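Talking Tables with Wanpen Tanasarn

I've wanted to sit down with Wanpen Tanasarn ever since I bought one of her side tables at the Rurdale spring market, and last month she finally let me into the shop for an afternoon.

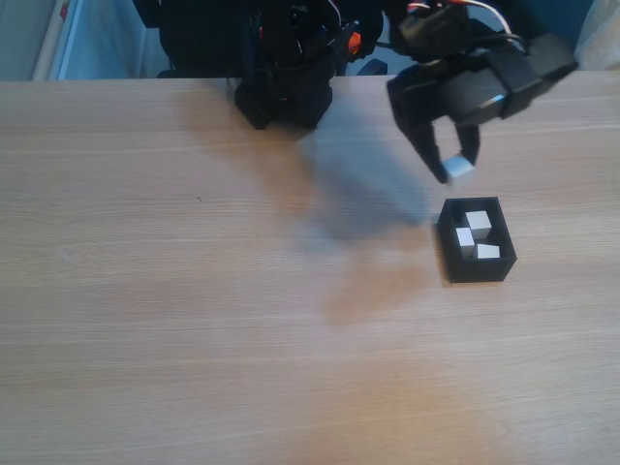
From the noodle counter to the workbench

Wanpen didn't grow up around sawdust. Her family ran a lunch counter, and she spent her teens wiping down the same 2 big tables between the noon crowd and the late one. "I knew every dent in them," she told me, pouring us both some very strong tea. "One had a burn where my uncle set a pot down. I used to put my thumb in it while I did my homework."

She took a night class in November, years ago, mostly to get out of the house (her words!), and the teacher was Maximiliano Huenchumán, whose chairs you may have sat in if you've ever had breakfast at Culura. He made her sand one board for three weeks. "I hated him," she said, laughing. "Then I went home and ran my hand over our kitchen table and it felt like a road."

What people get wrong about a finish

I asked about pale tables, partly for selfish reasons – mine has a ring on it from a plant pot. Wanpen likes a light finish and keeps to thin coats, wiped on with a rag and left alone overnight.

"People call me and say, it's scratched, it's ruined. I say, did you eat on it? Good. Leave it a year. If you still hate the scratch, bring it back and I'll sand the top."

Has anyone ever brought one back? "Nattawut did. Nattawut Rojanasak, he has the bakery. He'd been rolling dough right on it, every morning! I refinished it and told him to buy a board. He didn't buy a board."

And my ring? Fine paper, go with the grain, then a little oil, and stop before I think I'm done. I haven't tried it yet. I'm scared of it, to be truthful.

The slow part

She sells most of her work by word of mouth now. A small table starts at $700 and the wait is long, and she doesn't apologize for either. She tried taking orders through a furniture site for a while and quit after one busy winter. "Strangers wanted it Tuesday-fast," she said. "Wood doesn't care what you want. It moves in summer, it moves in winter, and you have to leave room for that or the top splits."

Over 50 of her tables are out in the world, and she remembers who has the first one: her cousin Duangjai, who keeps the television on it and has never used a coaster in her life.

By then the tea was gone and she wanted to get back to a set of legs she had clamped up, so I held one end of a board for her and then drove home.

Contact | Copyright 2020 Rurdale Neighbors | Back to top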